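How to Teach Your Dog to Settle on a Mat

If your dog paces, whines or parks her chin on your knee every time you sit down, a settle mat might be my favorite thing you'll ever teach her! It takes a few short sessions a day, it costs next to nothing, and once she gets it you can take the mat to the vet, to a friend's house, anywhere. I taught it to my beagle mix, Prodel, in February, and I'm still a little amazed at how fast she picked it up.

What you need

A flat mat big enough for your dog to lie down on. A bath mat works, and so does a folded blanket, as long as it doesn't slide.
Soft treats cut up small, about pea size.
A quiet room with the door shut.

Keep the mat put away between sessions. You want it to mean something when it comes out.

Step 1: Make the mat interesting

Lay the mat on the floor and stand next to it. Don't point, don't call, don't say anything yet. When your dog looks at the mat, sniffs it or puts a paw on it, say "yes" in a happy voice and drop a treat right in the middle. Do this for 2 minutes, then pick the mat up and take a break. Some dogs have all four feet on it in the first session. Others sniff the corner and wander off to check the couch, and that's fine too.

Step 2: Wait for a down

Once she's walking onto the mat on purpose, hold off on the treat for a few seconds. A lot of dogs will sit, then get bored and lie down. The second those elbows touch, say "yes" and put the treat between her front paws. If she only stands there looking at you, lure her down with a treat in your hand a couple of times, then go back to waiting.

Try to feed low and slow. Tossing treats gets dogs excited, and you want the opposite here.

Step 3: Add time

Now stretch it out. Treat her after 4 seconds of lying still, then after ten, then drop back to five so it doesn't always get harder. Watch for a rolled hip or a chin on the floor — those are signs she's really relaxing, and they deserve an extra treat! Finish each session with a release word ("free" or "all done") and toss one treat off the mat so she gets up.

Step 4: Add the word

When she's going to the mat nearly every time, say "settle" just before she steps on it. Say it once. Teodoro Zabala, who taught our puppy class, had us practice saying it to an empty room first so we'd stop repeating ourselves, and I felt very silly and it worked great.

Step 5: Add real life
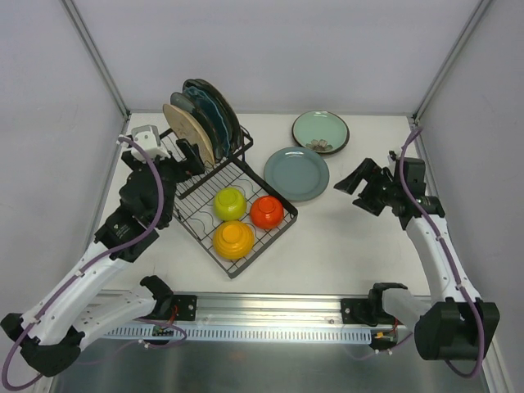
Dogs are terrible at ignoring new sounds, so start with small, boring household ones while she's on the mat. Take one step away, come back, treat. Open a drawer, come back, treat. Dishes are a big jump for most dogs, so save them for later: four plates standing close together in a wire rack can make quite a clatter when you pull one out. Begin by touching a plate, then lift it an inch, and work up to putting the whole lot away.

If she gets up, don't scold. Wait a moment, let her come back to the mat, and make the next try easier.

Common problems

She chews the mat. Use a flatter one with no fringe, and shorten the session.

She barks at you from the mat. You're probably waiting too long between treats. Speed up for a day or so.

She won't lie down at all. Check the floor and the mat for comfort, and talk to your vet if lying down seems to hurt, especially with an older dog.

Updated 3/9/25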